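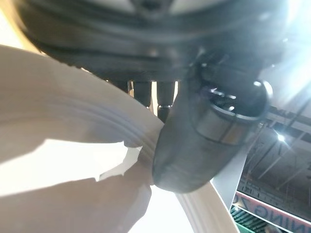 Visit to the Trevaskis paper mill, Fanness
2025-12-25

The mill stands on the east bank of the Wota, 301 metres below the road bridge. The first lease for a mill on the site is dated 1626, and the deed is reproduced on a board in the entrance passage. None of the present buildings is that old. The wheelhouse is the earliest part, with later brick on rubble footings, and the drying loft above it was re-roofed in slate.

Our party numbered 10 and was taken round in a single group. Visits start in the yard and follow the order of manufacture. Ear defenders are issued at the beater room door.

Water. The leat leaves the river above the weir and feeds a settling tank before it reaches the mill. River water now drives the wheel only. Process water comes from a borehole, as the Wota carries too much iron after heavy rain and the sheets used to come out with brown specks. Two such sheets are kept in a drawer and were passed round.

Stock. The furnish is cotton linters with a proportion of linen rag bought in from Imden. Rag is cut, dusted and boiled in a closed vessel, then washed. Beating is done in a Hollander with a cast iron trough. The roll is lowered by a handwheel at one end, and the beaterman judges progress by stirring a little stock into a jar of water and holding it to the window. A freeness tester sits on the bench beside him and is used for the record book.

Forming. Two vats were in use. The moulds are laid and wove, with mahogany frames, and the deckles are changed when the corners begin to leak. Couching is on to woollen felts, and the post goes to a hydraulic press which replaced the screw press still standing in the corner. We were allowed to pull one sheet each. Mine was thick along the near edge, a fault the vatman put down to lifting too slowly.

Drying and finishing. Sheets hang in the loft in spurs of four or five on cow-hair ropes. Louvres on both long walls are adjusted by hand. Gelatine sizing is carried out in a lean-to which we did not enter, the floor being under repair. Sorting takes place on a north-facing bench.

Practical notes. Parking is at the Fanness end of the bridge. The loft stair is steep, with a rope in place of a handrail. Tours resume in April and leave the yard at 10. The shop sells seconds by weight and does not take cards.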